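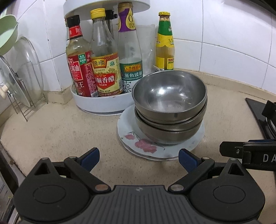 Trullosholm Shared Kitchens
Minutes of the staff meeting, 5/31/20

Present: Valbona Golob (chair), Thitima Jaidee, Damir Tomić, Panagiotis Janevski, Pichit Nilsuwan (minutes)

1. Welcome and last minutes

Valbona welcomed everyone and thanked Thitima for the lemon cake, which got us through item 2 in better spirits than we might have had otherwise. The last minutes were accepted with one correction: it was Damir, and not Panagiotis, who asked for the second step stool. Damir would like it known that he is still asking.

2. The putting-away project

Most of the meeting went to this, as we all expected. For those who missed the earlier talks, Finen is building a machine to clear and put away dishes in our small kitchens, and we are teaching it by doing the work ourselves with the hand-held grippers. Panagiotis reported that we have now saved 1162 recordings, 275 of them bowls and plates. He was very pleased with this and so was the rest of the table (there was a little clapping).

Thitima spoke for a good while about what the work is like from day to day, and I have tried to get it down fairly. She said that using the gripper makes her notice things she has done without a thought for years, such as which side of a bowl she goes to first and how far she leans over to reach the back of a counter. She likes that part very much. What she likes less is how slow it is, and that a shift with a lot of recording in it leaves her wrist sore in a new place. Damir said his is the same, only in the thumb.

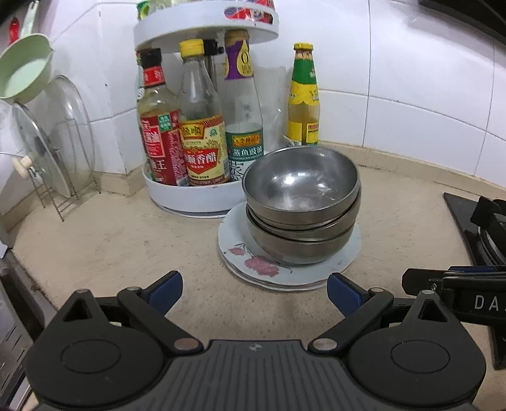
Bowls on the flowered plates, with the gripper open in front of them.

We talked about nested bowls for longer than anyone had planned. Steel bowls like to cling together, and the top one can bring the next one along with it. Panagiotis would like us to record the slips as well as the clean lifts, and to stop deleting the ones we feel silly about. Valbona said please, everyone, do this, and that no one's name goes on a slip.

Damir asked whether we should clear the sauces and the dish rack away before recording. After some back and forth we agreed to leave kitchens the way people keep them. A machine that can only manage a bare counter would be no help to us at all, and we would end up tidying up for it, which Thitima said she has quite enough of at home with her boys.

Action: Panagiotis to write one page on what to record and what to leave alone, in plain words.
Action: Valbona to look into wrist supports and report back.

3. Hours and jobs

Valbona knew this one was on people's minds and gave it plenty of time. There are 27 of us on the rota, and she has had questions from a good many, some in the corridor and some in writing. She read out the note from the Vlachou office, which says that no hours will be cut during the trial. Damir pointed out, kindly but firmly, that the note says nothing for after the trial. Valbona agreed that it doesn't and said she would not pretend otherwise. She will ask for an answer in writing.

Thitima said that if the machine does take over the evening dishes, she would gladly spend that time on cooking with the residents, but she would want it to be counted as proper work and put on the rota as such. Several heads nodded. Pichit (that is, me) raised the matter of the newer staff, who mostly learn the kitchens by doing dishes beside somebody older. If there are no dishes to do, we need some other way for them to get to know the place and each other. We did not settle this and it will come back in June.

It was also agreed that recording is to be swapped between people so that no one does more than 3 sessions in a shift, and that anyone may say no to a session without giving a reason.

Action: Valbona to write to Vlachou on hours after the trial.
Action: Thitima and Pichit to put together some ideas for training new staff.

4. Ollolard scheduling screen

Short item, as we were running over. The screen now shows recording sessions in the same color as breaks, and Damir lost half a lunch to it. Panagiotis will ask for a different color. Anything but the pale yellow, please, which can't be read from the doorway.

5. Any other business

The step stool. Valbona will order it.

Thitima asked that whoever uses the grippers last put them back on charge, and wipe the finger pads if they have been near the sauces.

Next meeting in June, same room. Damir is bringing the cake.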